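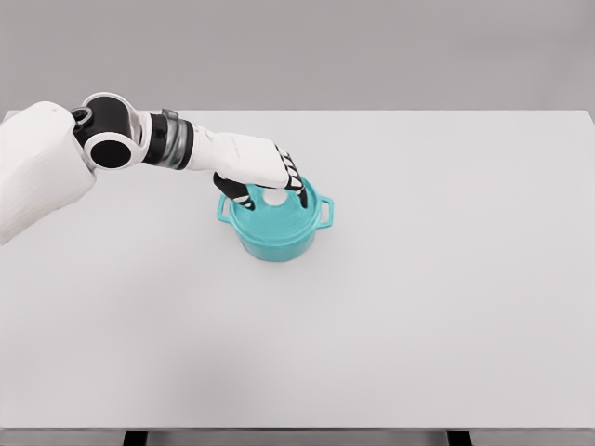
Janelle Sarmiento
Evaluation Coordinator, Wistberg Institute

12/06/2020
Our office is reviewing the Haltex simulation package for use in the manipulation course. The pot exercise, in which the hand closes on the rim from both sides, is included in the base license. The quotation covers 21 seats for 175 days. Comments from current license holders are requested.

oyelaran_lab
We have held a license since November. The arm and hand models are satisfactory. I would recommend purchase.

Gedilo
I must disagree. A grasp at the rim says little about lifting by the handles, and our department found the contact settings poorly documented. Please request a trial first.

oyelaran_lab
The documentation was revised in version 4. Which version did you review?

Gedilo
Version 3. My concern about the handles stands.

Janelle Sarmiento
Thank you both. A trial will be requested.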